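An Open Afternoon at Graltard: "People Always Want to Know When It Gets Fast"
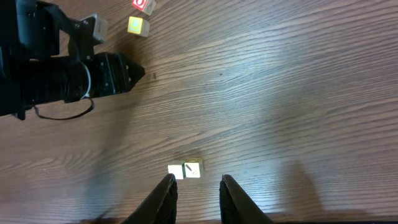 I had promised myself I would stay an hour at the Graltard open day in October, and I stayed until they were stacking the chairs. The workshop is up a flight of stairs behind the old Nollimow print works, and by two in the afternoon there was a line halfway down it, mostly parents with children and a fair number of retired people who had seen the notice at the library. The woman who runs the demonstrations had agreed to talk to me between groups. She asked me to leave her name out, saying her mother would only clip it and mail it to everyone, so she will be "the engineer" here and I hope she forgives me for how plain that sounds.

We sat on two stools near the table where the arms were working with toy blocks, the kind with letters on them that I am fairly sure I chewed on as a baby.

I asked why blocks, of all things.

"Because you already know what should happen," she said. "If I put a circuit board down there, you'd have to take my word for it. With a block, a four-year-old can tell me I'm doing it wrong, and one did, this morning, at some length."

She has been with the project, which they call Jisidura, from the beginning, when it was a single arm bolted to a door laid across two sawhorses. The second arm came later, and she told me it more than doubled the work. "One arm only has to worry about the world," she said. "Two arms have to worry about each other. They're like two people in a small kitchen. Somebody has to wait by the fridge."

I asked about the cameras, because a boy in the group before ours had asked and I hadn't caught the answer over the noise. There is one near the gripper on an arm, she explained, so the machine gets a close look at whatever is in front of its fingers. "You'd think closer is easier. But a shiny tabletop is a miserable thing to look at up close! The light comes off the varnish and washes out half of what you want to see. We spent a good part of the spring moving lamps." Her colleagues wanted to put down a gray cloth and be done with it. She held out for bare wood, on the grounds that people's real tables are bare wood, and she is still a little proud of having won that one.

The arms learn from being guided by a person, over and over. For the block work they have recorded more than 2,000 tries, and she did 300 of those herself during one very rainy stretch, with the radio on. "You get to know your own habits. I come in too low from the left, always. So now the robot comes in too low from the left. I watch it and I think, oh dear, that's me."

I wondered whether that bothered her.

"It did for a while. Then one of the others recorded a batch and the robot picked up some of his habits too, and it evened out. He's very hesitant, he stops just before he closes the fingers. I used to tease him about it, but his grasps are better than mine."

The groups were kept to 40, and between them she got up twice to talk to visitors, which is why my notes jump around. A man in a feed-store cap wanted to know if it could sort bolts (not yet). A grandmother asked if it could fold a fitted sheet, and got a laugh from the whole room, the engineer included.

Most of the parts are ordinary, she told me when she came back. The finger tips are made by Hrnčiar, a small shop two towns over, and she drives there herself to pick them up because she likes the bakery across the road. They wear down and have to be replaced, and she keeps the old ones in a coffee can for reasons she couldn't quite give me.

I asked what she is asked most often. "People always want to know when it gets fast. I tell them I'd like it to get careful first, and then they look at their watches." She said it fondly enough. The next group was already coming up the stairs, and she handed me her coffee to hold while she went to meet them.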